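# Trallex Frames – hand demos for desk-sized bimanual tasks

Hi! If you landed here from the Zomeck repo, you're in the right place. This is the data card for the picture frame part of Trallex, a set of demonstrations I put together so a two-armed robot can learn fiddly little household jobs by watching a person do them first. It's version 2, from September 2023, and it replaces the July upload (please delete that one, the left and right wrist labels were swapped and I still feel bad about it).

## What's in it

There are 390 episodes. Most are plain human demos, filmed from head height with bare hands, and 40 are teleoperated runs on our Jullis arms doing the same tasks. I kept the two in separate folders because they have different action formats and I got tired of people loading them together and writing to me about shape errors.

The tasks are all variations on handling a photo frame at a desk:

- `flip` – pick up a standing frame and lay it face-down
- `tabs_open` – turn the little metal retaining tabs out of the way
- `back_off` – lift the backing board out
- `swap` – change the print
- `back_on` and `tabs_close` – the same thing in reverse
- `stand` – fold out the easel leg and set the frame upright

Some episodes do one of these and stop, others run several in a row. Check the `segments` field in each JSON file before you assume anything about length.

## Why frames?

I wanted something where both hands really matter. Lots of tabletop tasks say they need two arms, and then you look closely and the second arm is just kind of hanging out. With a frame one hand has to hold the thing still while the other fusses with a tab, and the hands trade jobs all the time. The contact forces are small, too, so a policy that pushes too hard slides the whole frame across the desk – which my first policy did, over and over, with great confidence!

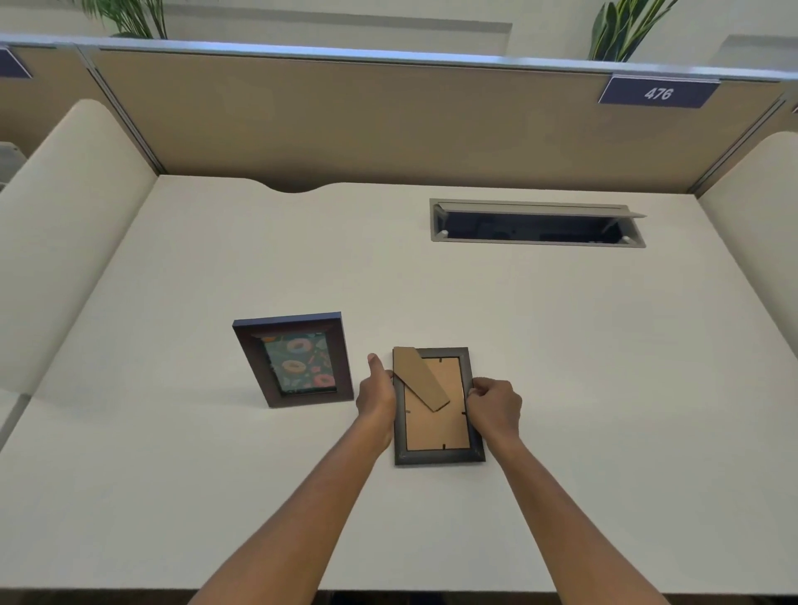 *Photo: Trallex project, CC BY 4.0*

The retaining tabs are the hard part by a mile. They're small, they're metal, and your own fingertips cover them right when you'd most like to see what's going on. I label a tab as `occluded` if I couldn't tell its angle from the video, and there are a lot of those. If you're training anything that depends on tab angle, filter on that flag or you'll be learning from my guesses. The easel stand gets its own label as well (`stand_folded`, `stand_open`, `stand_unclear`), and so does any second frame that's on the desk but isn't being worked on. That one is tagged `bystander`, and your detector will try to grab it if you ignore the tag. Ask me how I know.

## How the robot side was recorded

I drove the arms with a pair of handheld leader grips over the Fallahi bridge, which sends joint targets and gripper width. No force feedback, sadly. It took me a while to get decent at it, and the early runs are clumsy, so I marked them `operator_skill: low` and left them in. Some people like having bad examples around.

Failed runs are in there too, under `outcome: fail`. A dropped backing board counts as a fail. A dropped backing board that I picked back up and finished with counts as `recovered`, and those are my favorite ones in the whole set. If you only have time to look at a handful, look at those.

## Getting started

```
pip install -r requirements.txt
python load_frames.py --split train --source human
```

Use `--source teleop` for the robot runs. The loader gives you video, hand keypoints (or joint states for teleop), and the segment list. There are 6 splits by frame model, so you can hold out a whole frame and see if your policy copes with one it hasn't met.

## Known problems

- Keypoints drift when the fingers curl under the edge of a frame. I fixed the worst ones by hand, but I'm sure I missed some.
- Glossy moldings throw reflections under office lights and the depth estimates there are junk. Don't trust them.
- Episode 1930 is numbered way out of sequence. It's a valid episode, the ID is just a typo that got into too many scripts before I caught it.
- Every human demo is from a right-handed person. Mirroring the video helps a bit, but the frame's stand ends up on the wrong side, so be careful with `stand` episodes.

## License and questions

Data is CC BY 4.0, code is MIT. Open an issue if something's broken, and please include the episode ID – "the one with the brown frame" won't get me very far. Pull requests with better keypoints are very, very welcome.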